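노랑을 어디에 쓸 것인가
발표자 메모 (오후 2시, 슬라이드 넘기기 전에 물 한 모금)

슬라이드 1. 인사
안녕하세요, 점심 드시고 제일 졸린 시간에 와 주셔서 감사합니다. 오늘은 안내판 얘기를 할 건데요, 그중에서도 노란색 얘기만 할 거예요. 제가 이 색을 좋아하기도 하고, 이 색 때문에 제일 많이 혼나 봤거든요(여기서 잠깐 쉬기, 웃으시면 기다리기).

슬라이드 2. 노랑과 검정
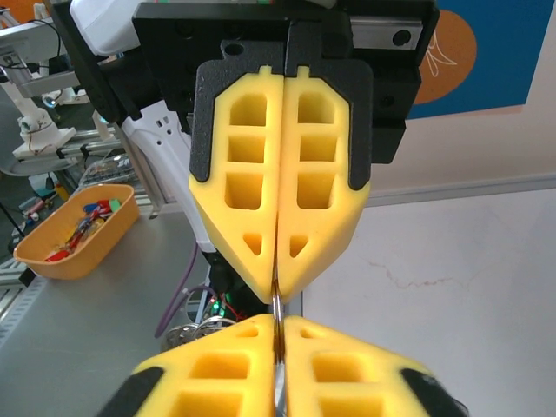
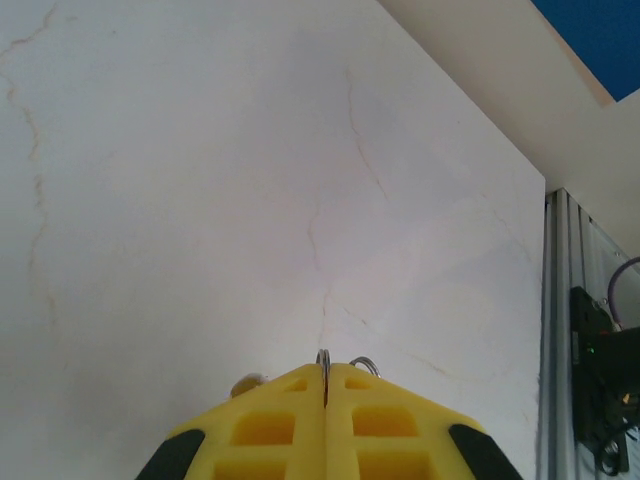
노랑 옆에 검정. 두 장 모두.

말할 것: 노랑은 혼자 있을 때랑 검정 옆에 있을 때가 완전히 다른 색이에요. 흰 종이에 노란 형광펜으로 글씨 써 보신 분? 안 보이죠. 근데 검정이 옆에 붙는 순간 가장자리가 딱 서요. 저는 그래서 견적 받을 때 노랑만 칠한 시안은 아예 안 보여 달라고 합니다.
하나 더. 움푹 들어간 데는 그늘이 져서 같은 노랑이라도 더 진하게 보여요. 도면에는 색 번호가 하나뿐인데 완성품에는 노랑이 몇 가지나 생기는 거죠. 글자를 파내는 방식으로 안내판 만드실 분들은 이거 꼭 기억해 주세요!

슬라이드 3. 드루르노 도서관에서 망한 얘기
(너무 길게 하지 말 것. 지난번에 여기서 시간 다 썼음)
제가 처음 맡은 큰 일이 드루르노 도서관 안내판이었어요. 전부 합쳐서 182개. 층별 안내, 서가 번호, 화장실, 비상구 옆에 붙는 것까지 다요. 그때 저는 의욕이 넘쳐서 그걸 몽땅 노랗게 했습니다. 네, 몽땅이요.
개관하고 첫 주에 가 봤더니 사람들이 안내 데스크에 줄을 서 있어요. 다 화장실 어디냐고 묻고 있는 거예요. 바로 뒤에 노란 화장실 표지가 있는데! 사방이 노라니까 눈이 그걸 그냥 벽지로 치는 거죠. 그날 저녁에 파라스키바 보이쿠 관장님이 저를 부르시더니 딱 한마디 하셨어요. "다 중요하다고 하면 저는 뭘 봐야 돼요?" 이 말을 아직도 작업실 벽에 붙여 놓고 있습니다.
→ 여기서 관장님 말 한 번 더 천천히 읽기

슬라이드 4. 그래서 뭘 지웠나
다시 갔을 때는 노랑을 빼는 일만 했어요. 한 층에 노란 표지는 최대 다섯 개. 이 숫자에 무슨 과학이 있는 건 아니고요, 관장님이랑 복도를 왔다 갔다 하면서 정한 거예요. 서가 번호는 짙은 회색으로 바꾸고, 노랑은 갈림길에만 남겼습니다. 계단 앞, 엘리베이터 내리는 데, 열람실이랑 어린이실이 갈라지는 모퉁이.
예산은 거의 안 들었어요. 새로 만든 게 별로 없고 대부분 시트지 덧붙이기였거든요. 시트지 기포 빼는 요령은 질문 나오면 그때 답하기(안 나오면 넘어가기, 또 십 분 씀).

슬라이드 5. 조명
이건 페테티 시장 사례. 지하 식품 매장 쪽이 옛날 조명이라 불빛이 되게 누래요. 거기다 노란 안내판을 달면 어떻게 될까요? 베이지가 됩니다. 사무실 모니터에서 그렇게 예뻤던 노랑이 거기 내려가면 오래된 서류 봉투 색이에요.
상인 대표 다리우스 치오바누 씨가 샘플을 들고 생선 가게 앞에 한참 서 계시더니 "이거 빛바랜 거 아니에요?" 하시더라고요. 새 거였는데요. 그 뒤로 저는 샘플을 꼭 손바닥만 하게라도 잘라서 현장에 들고 갑니다. 아침에 한 번, 불 켜진 저녁에 한 번. 벽에 대 보고 열 걸음 물러나서 보고, 옆으로 지나가면서도 보고요.
페테티에서는 결국 노랑을 접고 흰 바탕에 굵은 검은 글씨로 갔어요. 네, 노란색 발표에서 노랑을 포기한 사례를 소개하는 겁니다.

슬라이드 6. 광택
무광 쓰세요. 진짜로요. 유광 노랑은 창가에서 하얗게 번쩍여서 글자가 날아가요. 문테아누 병원 로비 안내판이 그랬는데, 오전에는 접수 창구 쪽에서 아예 못 읽었어요. 9월에 설치할 때는 괜찮다가 해가 낮아지니까 문제가 생기더라고요. 계절까지 생각해야 된다는 걸 그때 배웠습니다.
무광은 손때가 좀 탑니다. 손이 닿는 높이면 청소하시는 분들께 미리 여쭤보세요. 어떤 세제를 쓰시는지에 따라서 표면이 얼룩덜룩해지기도 해요.

슬라이드 7. 돈 얘기
클레르코브라고, 제가 자주 맡기는 인쇄소가 있는데요. 안내 전단 1000장을 노랑 바탕으로 뽑았다가 반을 다시 찍은 적이 있어요. 첫 묶음은 레몬색, 둘째 묶음은 달걀노른자. 종이가 중간에 바뀐 걸 아무도 확인을 안 한 거예요(저 포함). 넓은 면에 노랑을 깔면 이런 차이가 정말 잘 보입니다. 종이 이름을 발주서에 적으세요. "지난번이랑 같은 걸로요"는 안 돼요!

슬라이드 8. 숙제 비슷한 것
내일 출근하시면 본인 건물 정문에서 화장실까지 한번 걸어가 보세요. 걸으면서 눈에 들어오는 노란 물건을 다 적는 거예요. 안내판 말고도 소화기 표시, 미끄럼 주의판, 택배 상자 테이프, 누가 붙여 놓은 포스트잇까지. 여러분 안내판은 걔네랑 경쟁하고 있는 거니까요.
적어 보신 분은 저한테 메일 주셔도 좋아요. 저 그런 목록 읽는 거 되게 좋아합니다.

질문 받을 때 참고
- 색각 이상 관련 질문: 색만으로 구분하지 말고 모양이나 글자를 꼭 같이 쓰라고 답하기. 작은 글씨는 명도 차이부터 확인.
- 색 번호 알려 달라고 하면: 현장마다 달라서 드려도 소용없다고 말하되, 쉬는 시간에 샘플첩 보여 드리기.
- 바깥 간판 질문: 나는 실내만 해 봤음. 모른다고 하기.
- 샘플첩은 가방 앞주머니에 있음. 끝나고 꼭 돌려받기.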